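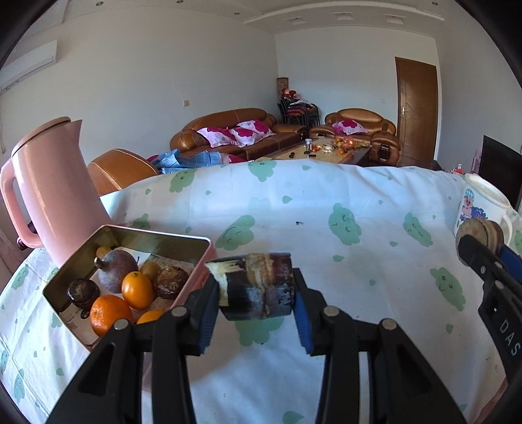

Pantry Notes: Short-Cut Sugarcane and Mixed Fruit in Tins

Several readers of the Tresitz newsletter have asked how to keep small pieces of dark-skinned sugarcane alongside whole fruit. The item in the last issue covered long stalks only. Short pieces behave differently, and the advice on wrapping does not carry over.

Dark cane has a glossy purple-black rind with a tan or brown ring at each node. The rind is a good moisture barrier. The cut ends are not, and a short piece has the same two cut ends as a full stalk with far less flesh between them. Drying and souring both begin there. A place where the rind has torn and the pale yellow layer shows should be treated as a third cut end.

Cutting

Cut between nodes where possible. The node is harder and more fibrous, and a saw or heavy knife tends to wander when it meets the ring. Leaving one node near the middle of a piece gives a firm section to hold while peeling. Make the cut square. A slanted face exposes more flesh and the piece will not stand on end in a container.

Rinse the stalk before cutting and dry it fully. Pieces rinsed after cutting take up water at the ends and should be eaten the same day. Cane that smells sour or shows red inside the flesh should be thrown out, including the part that still looks sound.

Packing the tin

An open rectangular tin suits a mixed lot of fruit for a day on the table. It is a poor choice for longer storage with the lid on, as moisture collects in the corners. The order used in our own kitchen is as follows.

Large fruit goes in first, toward the back, with any stem pointing up. Stems pressed sideways against a neighbor will mark the skin.

Citrus goes at the front. Mandarins are checked and eaten first, and a soft one is easier to find there. One moldy mandarin will spoil the fruit touching it.

Small oval citrus such as kumquats can fill the gaps. They bruise less than expected, but should not sit under anything heavy.

Cane goes in last, on top or along one side, so that it can be lifted out without moving the rest. The node rings are rough enough to scuff thin skins.

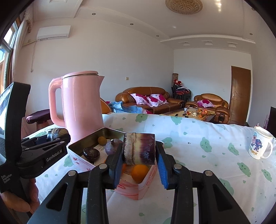

Keep the tin away from steam. A kettle on the same table is fine when the spout points away from the fruit, and better still at the other end. Chinyere Onyeka of the Undville group kept two matched tins on one table in December, one beside the kettle and one clear of it, and reported mold on the mandarins in the first tin well ahead of the second. Two tins prove very little – but the result agrees with what most of us have seen.

A paper card laid flat under the fruit is harmless for a day. Past that it holds damp against the metal and should be replaced or left out. Printed card can also transfer ink to wet fruit.

Cloth and crumbs

Cane sheds dry fiber and small dark crumbs of rind when handled. On a printed tablecloth these are easy to miss. Shake the cloth outdoors before washing, then soak any juice spots in cold water. Cane juice left to dry turns stiff and draws ants.

Storage beyond one day

Wrap each cut end tightly and refrigerate the pieces in a closed bag. Use them within a few days. Peeled pieces keep less well and are better frozen.

The Mbeki pantry sheet, which has a longer table of whole fruits, has been reprinted in a run of 2,000 and is available at the Undville desk. Readers with the earlier printing should note that the entry for cane on page 112 gives times for whole stalks only. Corrections can be sent to the usual address for the next issue.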